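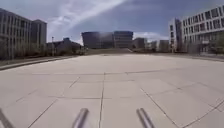

Big square slabs, open plaza, bright day.

Outdoor > Paving care > Joint sealers > Tumden Joint Filler

Print this page | E-mail to a friend

Tumden Joint Filler, gray

Self-leveling filler for expansion joints in concrete. Patios, driveways, walkways, pool surrounds. Pours straight from the bottle, no gun needed. Cures to a rubbery gray, stays flexible through winter.

Bottle or pail. Bottle covers 42 feet of joint at a quarter inch wide, quarter inch deep. Wider joint, less footage - do the math before you order, we get a lot of calls on this.

Before you pour
Rake out the old stuff. All of it. Weeds, sand, whatever the last guy used. Blow it clean. Concrete has to be dry, and 44 degrees or warmer. Push in backer rod (sold seperately) so you're not filling a canyon.

Pouring
Cut the tip small. Smaller than you think. Go slow, let it level itself, come back for a second pass if it sinks. Don't tool it. Slopes - this will run downhill on you. Get the Gristley non-sag for anything steeper than a normal driveway.

Skin forms in 2 hours. Keep foot traffic off overnight. Cars, give it a week.

Cleanup
Mineral spirits while its wet. After that, a scraper and patience.

Not for: asphalt, wood decks, cracks that are still moving a lot, anything under standing water.

Goes with
Waaka backer rod, 20 foot roll, three widths
Justuvik joint rake - the long handle one, save your knees
Gristley non-sag, gray or tan

Color note. Dries a shade darker than it looks in the bottle. On very pale concrete you will see the lines. Tan is on backorder til May, gray ships now.

Returns on unopened bottles only. Pails are final sale once they leave the yard.

Questions on big jobs or pail pricing, ask for Rawiri Pirihi at the counter. Saturday mornings are busy, phone first if you want him to go over a drawing with you.

Print this page | E-mail to a friend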